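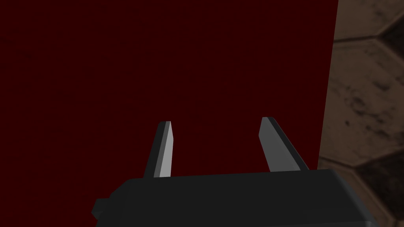

I have been putting off writing this one up, mainly because I was rude about the Nisen people in August and wanted to be sure I wasn't going to have to take it back. I don't have to take it back. I do have to admit the fault was partly mine, though.

The short version is that a grasping policy which scored beautifully in simulation drove a real arm into the side of a real cabinet, and kept pushing. The cabinet lost. The wrist came off better than it deserved to.

For those who don't follow the comments here, I do contract work on small arms, mostly for places that have already bought one and now want it to do the thing in the brochure. Grundell is one of those places. They have a single bench cell with a two-finger gripper, and they wanted it to take parts out of open cabinets and put them on a tray. They had also bought Nisen, a training package that builds you a pile of simulated rooms, lets the arm practice in them, and then hands you a controller and a score. The score was 300 clean runs out of 300.

I don't trust a perfect score. I have seen a few and every one turned out to be measuring something other than what was printed on the label. But Grundell had the number on a slide by then, and it's hard to argue with a slide.

First day on the real arm, slow speed, my hand on the stop. It ran fine. It ran fine all morning, in fact, and I started to feel a little silly. After lunch we moved the cabinet slightly to the left, which is a thing that happens to cabinets. The arm came in, went past the opening, put its knuckles against the outside panel and leaned on it. No retreat, no error, no light. I hit the stop. By then the panel had a dent you could rest a coin in.

The controller log for that run says the approach was completed.

So the question was why an arm that never touched a wall in 300 simulated runs would lean on one as if that was its job. Nisen's support told me it was calibration. Everything is calibration to a support desk. I redid the calibration anyway, because you have to before they'll talk to you again, and got the same result with a slightly different dent.

What I should have done on day one was look at the simulated runs myself, from the wrist camera, start to finish, instead of reading the summary. Edem Essien, who shares the office with me and has much more patience, sat down and watched them. It took her two evenings. Her finding was that a good number of the "clean" runs contained long stretches where the wrist view was mostly one big dark panel with the open fingers in front of it and nothing between them. The arm was parked up close to some piece of furniture and staying there. Then it would slide off sideways, find the part and finish. Clean run, full marks.

The simulated furniture didn't mind. That's really all there is to it. In the rooms Nisen builds, the big objects have a surface you can see and a collision shape you can't, and the two don't have to agree. In these rooms the collision shape was a bit smaller than the visible one, and touching it carried no penalty unless the force went over a limit. The limit was set at 51 newtons. I asked where 51 came from and was told it was the default. I asked where the default came from and haven't heard.

You can see how a learner gets along with that. If pressing up to a panel is free, and sliding along it is a reliable way to get to the edge, then pressing and sliding is a good strategy. It's what I do looking for a light switch. The policy wasn't confused. It had learned to use the wall as a handrail, in a world where handrails never dent and never stop you short.

The real cabinet had more friction than the simulated one, so the sliding part didn't work and only the pressing was left.

Now my part. I had set the force limit on the real controller, and I copied the value from the Nisen config because I wanted "one thing fewer to differ" between the two. That's a quote from my own notes and I'd like to go back and slap the pen out of my hand. A number somebody picked so that a simulator wouldn't end its runs too early has no business being the safety limit on a machine that people stand next to. I know that. I've said it to clients. I did it anyway on a busy morning.

If it had been a hand against that panel I would be writing a very different post, or not writing one.

What we changed, for anyone with a similar setup:

The force limit on the real arm now comes from the arm maker's manual and the risk assessment, and it lives in a file the training software can't read or write. Contact with anything other than the part ends a simulated run and counts as a failure, however gentle it is. The visible and collision shapes get compared before training starts - Edem wrote a script for it, and it flagged things in every single room we fed it. And somebody watches runs. All of the failed ones, and a decent handful of the good ones, picked by the computer so that I can't pick the pretty ones.

Retrained under those rules, the score dropped a lot. Grundell was not thrilled, and there was a meeting in which the word "regression" came up more than I'd have liked. I think the lower number is the first one we've had that means anything. I can't prove it yet, since the arm is back at slow speed behind a guard and will stay there until I've seen it meet a moved cabinet many more times.

Nisen's reply, dated 1/4/22, says contact handling will be "improved in a future release." Maybe. They also offered us an upgrade to the bigger package, with more rooms. I'd rather have fewer rooms and walls that push back.

A couple of people have asked whether Akent or Kamel does this any better. I've only used Akent for mobile bases, so no opinion. Kamel ends the run on contact, at least in the version I tried, but it let me turn that off with one checkbox and didn't record anywhere that I had. I'd check that box on any project you inherit.

Grundell is keeping the dented panel. I've asked them to leave it on the cabinet.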